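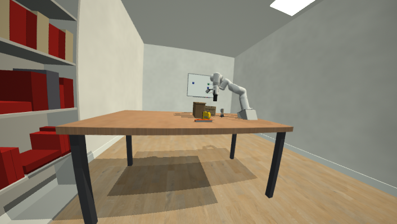 Tabletop world in the simulator, arm above the objects, gripper empty.

Re: [jestavine-users] Planner refuses a pose that looks free
11/11/2018

Hi all, and thanks for the very clear write-up.

> We load the tabletop world in Jestavine and ask for a straight
> descent toward the brown cabinet. Abella returns "goal in collision"
> every time, though there is plenty of air under the gripper.
> Is the padding too big?

I had the same trouble in our group, and I spent far too long blaming the padding as well. Have a look at which shapes Abella holds for the crate behind the cabinet. Ours had been loaded twice, once from the world file and once from the Lamow perception node, and the second copy sat 30 mm too high – just enough to catch the fingers on the way down. The viewer draws only the first copy, so the picture stays perfectly innocent.

Two things to try, in this order:

plirar scene list --shapes
plirar scene clear --source lamow

Then plan again with the padding back at its default. If it still fails, please send the shape list along with your joint limits file, and I'll gladly run it here. Are you on Plirar 2.2 by any chance? The older release ignores the source flag without a word of warning.

Warm wishes from a rainy November lab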